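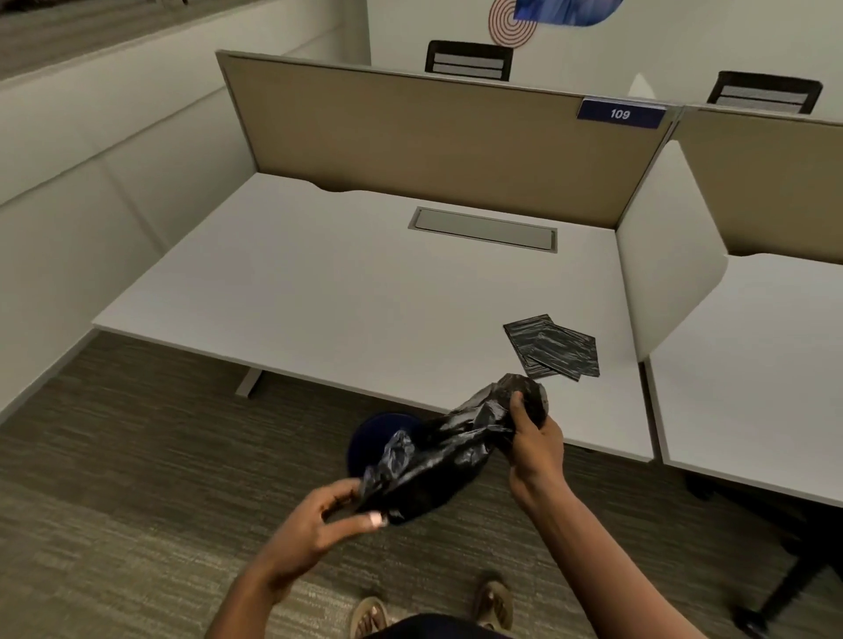
*Black liner and round bin, desk 109.*

## Budgeting for a mobile manipulator to do desk bins: what am I missing?

**Areti Rallis**, posted September 27, 2023

I look after facilities for an open-plan office on one floor, carpeted throughout. There are 60 desks, each with its own small round bin and a black liner. Cleaning is by contract, and bins are the largest single line in it by time. I have been asked to put a figure in next year's capital plan for a mobile robot with arms that could take on the bin round in the evening. The draft has to be in by December.

I have had brochures from Udis (one arm on a wheeled base) and Skokier (two arms, taller, a good deal dearer). Both show the robot emptying a rigid bin with no liner in it. Neither shows a liner being changed, and the liner is most of the job here.

What I need to know:

- Is one arm enough, or should I plan on two from the start?
- What sits outside the purchase price that I should be putting in the plan?
- Is it sensible to ask for a trial before committing, and who normally pays for it?

Aisles are 600 mm at the narrowest point between desk ends. Bins are kept on the floor beside or in front of the desks, not always in the same place.

---

**tmk_plant**

Buy a bigger bin and put it by the kitchen. Take the desk bins away. Cost is nearly nil and people get used to it within a month. We did it on two floors.

If you must have a robot then get one for the vacuuming, those work.

---

**halden_fm**

The reply above is a fair option and your finance people will ask about it, so cost it as the baseline. Taking the rest in order.

Arms. Plan on two. A folded liner has to be separated from the stack, opened, lowered into the bin and turned over the rim, and the last step wants a grip on each side at once. Thin film also clings to itself, so a gripper that is fine with boxes may not find the opening. A single arm can be made to do it with a fixture that holds the bag open, but you then have to carry the bin to the fixture and back, and your cycle time goes.
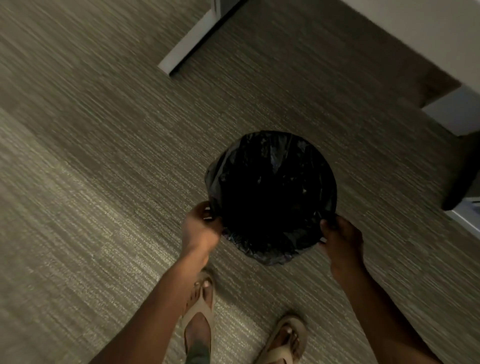
The rim is also where I would write the acceptance test. State it as a result: liner in, edge folded over the rim all the way round, bin upright and back on its spot. Use your own bins and your own liners, on your own carpet. A light bin slides or tips when the bag is pulled, and a demonstration on a bench will not show that.

Costs outside the price, as I would list them:

| Line | Note |
|---|---|
| Site survey and mapping | Often charged again if desks move |
| Charging point | Power, floor space, fire assessment |
| Gripper pads | Consumable, ask for the replacement interval |
| Software and support | Yearly, check what happens when it lapses |
| Liners | You may have to change to a stiffer grade |
| Waste handling | Full bags still have to go somewhere |
| Staff time | Someone resets it when it stops |

The waste line is the one people leave out. Ask how many full bags the base can carry before it goes back to the collection point.

Your aisle worries me more than the arms. Get the width of the base with the arms folded, plus the safety clearance, in writing. With 600 mm I would expect some models to be ruled out before you get to price. Chairs left out will make it worse.

Trial: yes. Ask for 30 days. We paid for delivery and the survey, and the supplier took the rest off the invoice when we ordered. Farninlow do short leases if the maker won't lend.

---

**Areti Rallis**

Thank you, the table is going straight into the draft. Skokier have now given me a folded width and it is under 600, but without the clearance, so I have gone back to them. I will enter the trial as revenue spend and hold the capital line at zero until there is a result.

---

**j_ostler**

Sjöberg had a two-arm unit as well last time I looked, don't know about liners. Worth an email. Also measure your bins, ours were 2 different diameters and the liners only suited one of them.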